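Stories > Short Fiction > September
Home Stories Poems Serials About Submit

The Tilari Road

When Nneka Ajayi's aunt died she left the house in Gelberg to the cousins, the car to the church, and to Nneka a recipe for plum chutney with one line missing. It was written in pencil on the back of a bus timetable, and somewhere between the vinegar and the long simmer there was a fold, and the fold had been opened and shut so many times over the years that whatever was written along it had worn clean away.

"You could ring Adaeze," said her mother, who had been saying this in one form or another for 16 years.

Adaeze Usman had been Auntie's great friend and then, after a quarrel over a stall at the Dasau fair, her great enemy, and she lived at the top of the Tilari road with a walnut tree and a view of everybody. Nneka did not ring. She put the timetable in her coat pocket, bought a bag of plums from the man at the bridge, and walked up one afternoon in September with the bag bumping against her knee, rehearsing what she would say and forgetting it again at every bend.
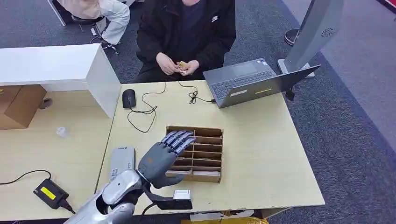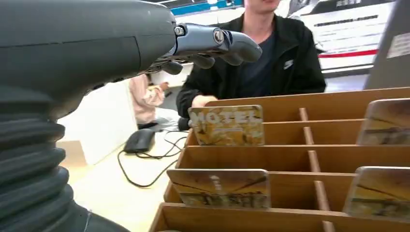
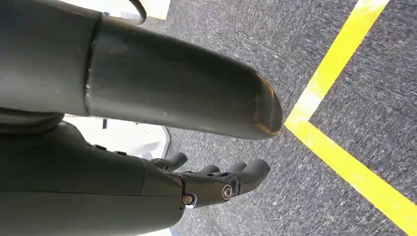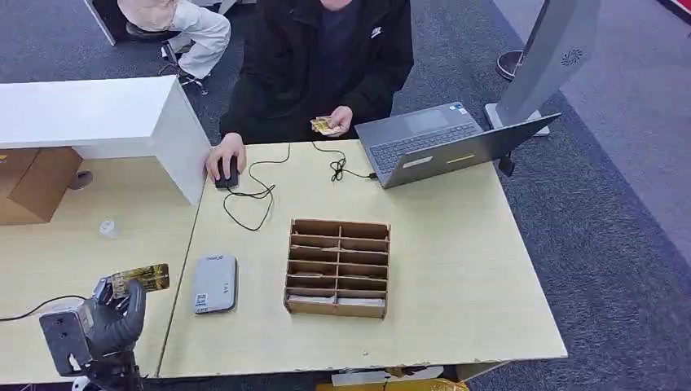

Adaeze opened the door before she had knocked, looked at the plums, and said they were the wrong sort but they would have to do. She took the timetable to the window and read it through twice with her lips moving, and then she went to the dresser and came back with her own recipes, which she kept on old playing cards, written round the edges wherever there was room. She held a few of them fanned a little to one side, yellow and gold patterned cards, and she would not let Nneka see the faces until the kettle had boiled. "Your aunt got it from me," she said, "and I got it from a woman in Etim, who I expect stole it." Then she laid one down between the cups, and there it was in blue ink, squeezed in beside the seven of something: a spoonful of black treacle, and leave it alone.

"Leave it alone?" said Nneka.

"Don't stir. She always stirred, you know. I told her and told her." Adaeze sat down rather suddenly and moved her saucer a little to the left, and then a little back again. "That was the quarrel, if you want to know. People said it was the stall."

They cut up the plums together at the kitchen table, the two of them, with the door open and the wasps coming in to see, and they talked about the fair, and the cousins, and whether Gelberg had been a nicer place before the new road. The pan went on at 5 and by the time the light had gone off the walnut tree the whole house smelled of Auntie's back kitchen. Nneka reached for the spoon out of habit, and Adaeze, without looking up, moved it to the other side of the stove.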